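Skastlow room planner: test gallery

December 2018

I've been poking at our planner in the simulator all month, and Kwadwo Fiadzo wanted pictures, so have some!

1. Scooter room
Run 13. The yellow-green scooter is a lovely obstacle, all curves (my collision boxes hate it).

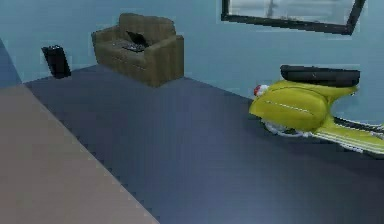 2. Tabletop
I cut replanning to 77 ms on this one and I'm still grinning.

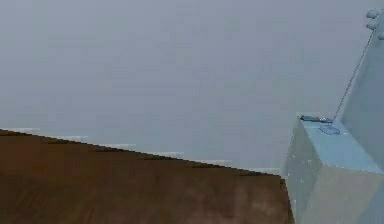 Next I want to try the same settings with more clutter.

3. TV wall
Thin metal chair legs, ugh!

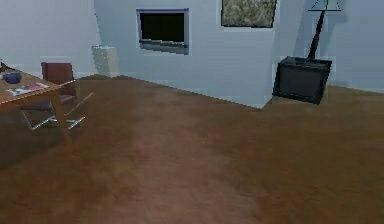 4. Vase corner
Twigs versus depth filter.
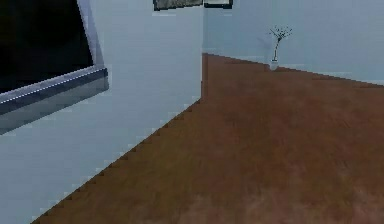 Recent posts
Rekitz map export, fixed
Manee Jitpraphai on cost maps
Lougher logs: 306 runs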